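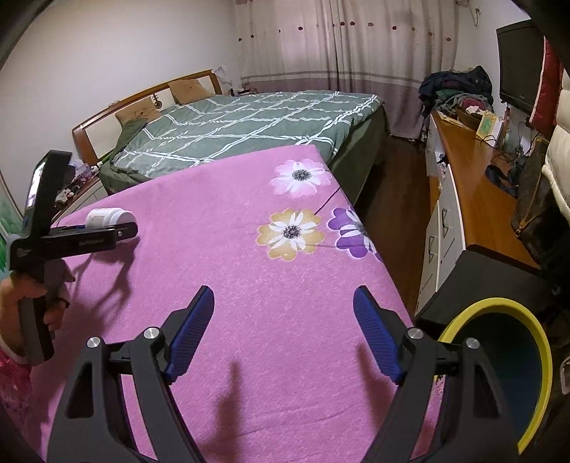
Fleece throws and blankets are what most of you write in about, so this page is mostly fleece. Washing, folding, getting them flat, what to do with the one that sheds. We answer the same dozen emails every March when people start putting the winter bedding away, and it's quicker to have it all in one place. Solid pink with big flowers printed toward one corner, like the one with the golden-tan flower and the purple and white one, gets asked about more than any other style, mainly how to fold it so the flowers end up on top. That's covered further down. Scroll for stains, storage, shipping.

Which throws does this page cover?

All the Zesthorpe fleece, plain and printed. Also the Vemik line, which is thicker and has a bound edge. The Saber knit throws are NOT fleece, they're cotton, different rules – see the last few questions.

How do I wash it?

Cold water, gentle cycle, half the detergent you'd normally use. Wash it alone or with other fleece. Not with towels. Towels leave lint on everything and fleece grabs it and does not let go.

First wash, do it by itself. Dark and bright colors can let go of a little dye.

Can I use fabric softener?

Please don't. It coats the fibers and after a few washes the throw feels kind of greasy and flat. Same with dryer sheets. If you've already been using it, run the throw through 2 cold washes with no softener and a bit of white vinegar in the rinse. Usually comes back most of the way.

Can it go in the dryer?

Yes, lowest heat, take it out while it's still a tiny bit damp and hang it over a door or a rail. High heat melts the tips of the fleece and you get a crunchy patch. We can't fix a crunchy patch. No one can.

It came out of the package with wrinkles across it. Defective?

No. They're folded tight for shipping. Lay it out on the bed, smooth it from the center toward the sides with your hands, leave it overnight. Light wrinkles drop out by themselves. If they don't, ten minutes in the dryer on no heat with a damp washcloth.

Do not iron it. We get one of these emails a month, with a photo of the iron shape.

How do I fold it so the print shows?

OK the big one. For throws with the flowers in one corner:

1. Lay it on the bed print side up. All the way flat, corners pulled out.
2. Find the flower corner and turn the whole thing so that corner is far from you, on the right.
3. Fold the left half UNDER, not over. This is the bit people miss.
4. Near half goes under too. Slide your hands beneath and push it toward the headboard.
5. Smooth the top. Flowers should be facing you.
6. For a shelf, under once more from the left.

If you fold over the top like a sheet you bury the print every time. Under, under, under.

A bed is better than a table for this. Most tables are too narrow and the ends slide off while you're working on the middle.

The print wraps around the edge and part of a flower is missing. Is that a mistake?

It's how the fabric is cut. The flowers are printed on a long roll and the throws are cut from it, so where the edge falls is different on each one. Some get a whole flower in the corner, some get most of one. We don't pick and can't take requests, sorry. If it really bothers you it's a normal return, see below.

Which size do I need for my bed?

Small covers your legs on a couch. Medium sits across the foot of a full or queen. Large covers the top of a queen with a little hang on both sides. For a king get the large and use it across the foot, it won't reach both sides as a full cover.

Measure the bed with the comforter ON. A puffy comforter eats up more width than you'd think.

Can I use it as a bedspread on a big bed?

People do. Fleece slips on a smooth comforter, so tuck the foot end in under the mattress. Looks neat from the door, and if your TV is across from the bed you'll be lying on top of the thing half the evening anyway, so get a color that hides crumbs.

My throw is shedding everywhere.

New fleece sheds, mostly from the cut edges. Shake it outside, wash it, shake it again. Should stop by the second or third wash. If it's still leaving fuzz on your clothes after that, email us and tell us which line it is. The Vemik ones shouldn't shed at all past the first wash because the edges are bound.

It's pilling.

Little balls are from rubbing. Zippers, rough jeans, dogs. A fabric shaver works, go lightly and keep the fabric flat. Turn the throw inside out (well, face down) when you wash. Don't pull the balls off by hand, it drags out more fiber.

Static. So much static.

Dry air. Hang it in the bathroom while someone showers, or take a barely damp cloth and wipe it down once. Over-drying makes it a lot worse, so see the dryer question.

I spilled lotion / shampoo / something from a bottle on it.

Happens all the time, people set things down on the bed and a bottle tips over. Check the cap before you lay anything on its side, the flip ones especialy. If it's already leaked:

Scrape off what you can with a spoon. Don't rub.
Lotion or oil – a drop of dish soap, work it in with your fingers, wait fifteen minutes, rinse cold.
Shampoo or body wash – no more soap! Just rinse and rinse till it quits foaming. Then wash with no detergent.
Makeup – dish soap, same as lotion. May take 2 goes.
Nail polish – email us first. Polish remover can eat the fleece depending on what's in it.

Check the spot before it goes in the dryer. Heat sets it.

Coffee? Wine?

Cold water from the back of the fabric, right away. Then dish soap and a little white vinegar. Fleece doesn't soak things up as fast as cotton so you've got a few minutes.

Pet hair?

Rubber glove, slightly damp, wipe in one direction. Or ten minutes in the dryer on no heat before you wash, then clean the lint trap. Washing it with the hair still on just felts the hair into it.

How should I store it for the summer?

Clean and totally dry. Cotton bag or a pillowcase, closet shelf. A low cabinet or a drawer is fine too as long as it isn't packed so hard you have to lean on it. Vacuum bags are OK for a few months but expect wrinkles. Don't stack anything heavy on top, it crushes the pile and then you've got a flat square.

Moths don't eat polyester, so you can skip the cedar. For the Saber cotton also skip it. It's only wool you need to worry about.

Will the color fade?

In direct sun, yes, slowly. If the bed's next to a window, close the curtains in the afternoon or turn the throw around every couple weeks so it fades evenly. Pinks and purples go first. Washing on cold shouldn't do much to it.

Is it safe for babies?

Over your lap while you're holding one, sure. Not loose in a crib. Ask your pediatrician about sleeping stuff, we sell blankets.

What about the Saber knits?

Cotton. Warm water is fine, medium dryer is fine, they shrink a bit the first time and then stop. Fold, don't hang, they stretch. Can be ironed on the wrong side if you must. Snags – pull the loop through to the back with a crochet hook, don't cut it.

Where's the care label?

Sewn into the seam on the Vemik, near a corner. On the Zesthorpe it's a paper band around the folded throw, so keep the band or just bookmark this page. We've been asked to sew labels in. We're looking at it.

How long does shipping take?

In stock items go out next business day if you order before 1 p.m. After that it's up to the carrier. Everything ships in a plain box.

How much is shipping?

Free over $79. Under that it's worked out at checkout by weight and zip code. The larges are bulky so they cost more to send than you'd expect for something that light.

Can I return it?

Thirty days, unwashed, band still with it. If you've washed it we can't take it back unless something's actualy wrong with it, like a seam coming open. Send a picture of the whole throw laid flat plus a close one of the problem. Whole throw please, not only the close one, otherwise we can't tell which side we're looking at.

Do you do bulk orders?

Yes, hotels, vacation rentals, camps. Plain colors only for bulk. We can do up to 2,000 pieces of one color per order, more than that we need to talk. Skukell handles the packing for bulk so the boxes will have their name on the side, don't refuse the delivery, it's us.

Can I pick the print for a bulk order?

No, plain only. See above.

Do you sell matching pillowcases?

Not right now. Had them, fleece pillowcases are hot, people sent them back. You can cut one down from a small throw if you sew. Ballpoint needle, long stitch, don't stretch it as it goes through.

Will you bring back the old gray with the stars?

The mill quit making it. We ask every year.

My question isn't here.

Use the contact form and put the name of the line in the subject. Replies go out in the mornings. If it's a stain tell us what spilled, how long ago, and whether it's been through the dryer yet.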